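Legislative Procedure, Handout 4
Conference bills and the executive veto
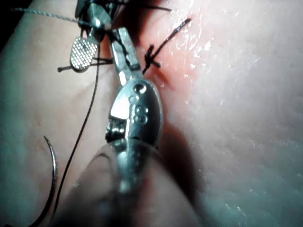 Ranora, writing in reply to last term's handout, objected that a veto returned in the final week is as good as permanent. The rules of the Daltska assembly allow otherwise. Members may be recalled within 41 days, and a bill returned by the governor stands first on the order paper.

Students should read section 892 of the Flutiseck code before the seminar and note how a line veto differs from a full one. Bring a marked copy of Bill 3527.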